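Flundari Family Room: progress report to the Bunik Fund, second period

Prepared by Pongsak Chaimongkol, project lead

1. What this report covers

This is the second of the reports we agreed to send you under the small grants scheme. It covers the work on storage and sorting in the family room, what has been spent, what is behind, and what we plan to do before the final report. The first report dealt with painting and the new flooring by the door, and I have not repeated that here.

The grant was for making the room usable by parents and small children without a member of staff having to set it up and clear it away each time. When we applied, the toys lived in bags in the corridor cupboard and the cupboard was shared with two other groups. Sessions regularly started late while somebody looked for the key.

2. Work done in this period

Open shelving. We bought black wire shelving carts in place of the closed cupboards that were in the original application. I wrote to you about this change in October and you agreed to it. The wire shelves are cheaper, the children can see what is on them, and crumbs and dust fall through to the floor where they can be swept up. Small items also fall through, which we had not thought about enough. Anything smaller than a fist now has to go in a basket or a box.

Sorting. All the toys were taken out of the bags and gone through over 2 Sunday afternoons. Things that were broken, had parts missing or could not be washed were taken out. The soft toys were the largest group by a long way. We kept 30 of them, and the rest went to the Trương charity shop, apart from a few in poor condition that were thrown away.

Washing. The soft toys we kept were washed at the launderette in net bags. Some of the larger ones took 2 days to dry through. We have put aside money for this to be done again twice before the end of the grant. The washing list is kept in the office with the date each batch went out.

Baskets and boxes. We are using woven baskets for loose pieces and plain cardboard boxes for anything still waiting to be sorted. The boxes are meant to be temporary. Labels have been printed but not all of them are on, as the first set came unstuck from the weave and we are trying ties instead.

Arrangement. After trying a few layouts we have settled on soft toys on the top shelf and baskets on the one below. Parents asked for this the other way round so that toddlers could help themselves, and we did try it for a fortnight, but the baskets were too heavy to lift down from the top when full. The compromise is that whoever opens the room brings a few of the soft toys down to the mat first. Part of the top shelf is to be kept free so that there is somewhere to put things down during a session.

3. How the room is being used

The room is now open for 4 sessions a week, up from 2 when we applied. Attendance varies with the weather and the school holidays. The busiest session had 15 children, and that is as many as the room will take with pushchairs inside. Setting up used to take half an hour. It now takes 15 minutes with one person, and less with two.

Tidying away is better but still uneven. On some days the shelves are put back as agreed and on others everything ends up on whichever shelf was nearest. We have asked session leaders to stop five minutes early for it. The children are good at returning soft toys and less good at returning anything that came out of a basket.

A yellow plush on the top shelf with an orange-brown dog, and a close view of dark moulded plastic against grey felt-like material:

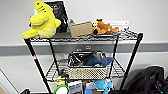
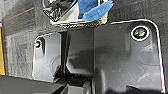
4. Problems and delays

The labels are the main thing outstanding. They should have been finished in the first month of this period.

The supplier, Fletiseo, sent one set of shelf clips short. The missing clips arrived later at no charge, but one cart stood unbuilt in the office until then, and the boxes meant for it had to be kept under the table.

We also underestimated how many donations would come in once people saw the room open. Bags were being left outside the door. There is now a notice saying that donations are taken on Sunday only, between 2 and 4, and that we cannot take soft toys for the present. This has mostly worked.

The corridor cupboard has not been handed back yet. We still have the paper and paints in it. I would like to keep a single shelf there if the other groups agree, and I will confirm this in the final report.

5. Spending

Shelving, baskets and labels are within budget. Washing has cost more than we put down, because the larger soft toys have to be charged as separate loads. The saving from choosing open shelves over cupboards covers the difference. We are not asking for any further money. Receipts have been sent to your office separately, in date order, and the one for the net bags is a photocopy because the original had faded.

6. Next steps

Finish the labels and fix them to every basket. Empty the remaining cardboard boxes and flatten them. Write a one-page sheet for session leaders with the shelf order and the washing arrangements. Ask the parents again about the layout once they have had a full term with it.

One question for you: the agreement says that equipment bought with the grant should be marked. We have not done this on the shelving and would like to know whether a tag on a post is enough, or whether each shelf has to be marked separately. I can have it done within a week of hearing from you.

Pongsak Chaimongkol
Flundari Family Room

Related reports
Family room: first progress report
Change request: open shelving
Washing arrangements for soft toys
Notice to parents about donations
Bunik Fund small grants: reporting guidance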